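Dindcombe Robotics Course
Handout 5: Recording demonstrations with the hand-held grippers

Read this before your first recording slot. Bring it with you, along with the log sheet from Handout 4.
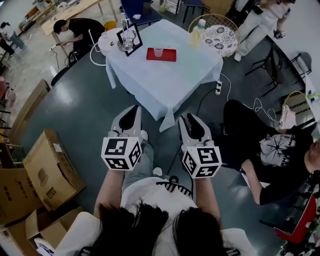 1. What the session is for

In the first half of the course you wrote motions by hand. You set waypoints, ran them, and fixed them when the arm missed. In the second half you will train a policy from demonstrations. A demonstration is one complete performance of a task by a person, recorded as camera video plus the position and opening of each gripper over time.

You hold one gripper in each hand. The black and white squares on the cubes are fiducial markers. The tracking software knows their printed size and pattern, so it can work out where a cube is and which way it is turned. If your sleeve or your other hand covers a marker cube, the software has to guess from the faces it can still see.

2. Before you record

Check both grippers. The fingers should open and close without sticking, and the black pads should sit flat. Report a loose pad before you start.

Run the calibration script and write the result on the log sheet. Calibration is good for one slot only. If you drop a gripper or bump a cube, run it again.

Set out the objects for your task card. The tabletop cards use a cloth-covered table, a tray and a clear plastic cup. Clear plastic is hard for the vision model, and the cup is on the card for that reason. Do not swap it for a colored one.

3. Recording

Each slot is 60 minutes. Each group records 19 demonstrations of its assigned task per slot. Keep to this order:

- Start with both grippers open, above the near edge of the table.
- Say the task number out loud.
- Do the task at a steady pace. Do not stop partway to think.
- Return to the start position and hold still until the tone sounds.
- Move the objects to new positions before the next one.

Small changes in position are useful. A policy trained on a cup that is always in the same place will learn the place and ignore the cup.

If you drop something, finish the recording and mark it F on the log sheet. Do not delete it. We use the failed ones in the January lab.

Other groups will be working and walking past in the same room. This is fine. Keep your own cables off the walkway.

4. After the session

Copy the files to the Milia server, into the folder for your group. Check that the file count matches the log sheet. The combined set from earlier terms holds 1662 demonstrations, and several had to be thrown out over mismatched logs.

Work through these for your lab report:

a) Plot the left and right gripper paths for two of your demonstrations. Where do they differ most?
b) Find a stretch where tracking was lost. What was blocking the markers?
c) Barbier's chapter on imitation describes drift. Explain in a short paragraph how the return to the start position affects it.

Reports go in the Brenden Lab drop box. Late reports lose a grade step.

Dindcombe Robotics Course | Last updated 2018-12-20 | Contact the course office | Back to top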